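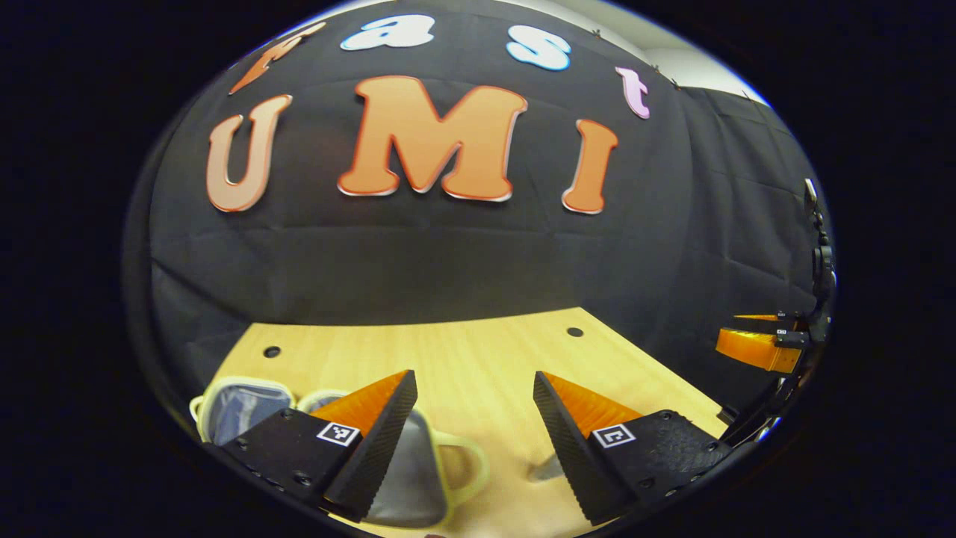
Display Group, Titwood Hall
Minutes of the meeting held 2023-05-31

Present: Tomomi Sakamoto (chair), Ratree Klinhom (minutes), and 3 others. Apologies from 2 members.

1. Previous minutes
Agreed with one correction — the hall rental is paid by the quarter, not monthly.

2. Black cloth and letters
The group discussed the backdrop behind the wooden table. Tomomi said the cloth has too many wrinkles and should be steamed before the next open day. Ratree would like the clips along the top moved closer together. Agreed to try both.
The word "fast" is in four colors and "UMI" is all orange. One member asked for a single color throughout. Put to a vote and not carried. The letters stay as they are.

3. Table
The two holes in the tabletop were raised again. Plugs would cost $18 from Skundine. Held over until October.
The side curtain is to stay where it meets the table.

4. Storage
Spare letters and pins go in the Manus cabinet, second shelf. Please label the box. Ratree has the key.

5. Other business
The hall needs the chairs stacked by 4 p.m. on open days. Tomomi will ask about a later time.

Actions
Steam the cloth — Tomomi
Reset the clips — Ratree
Label the letter box — Ratree

Next meeting to be set by email.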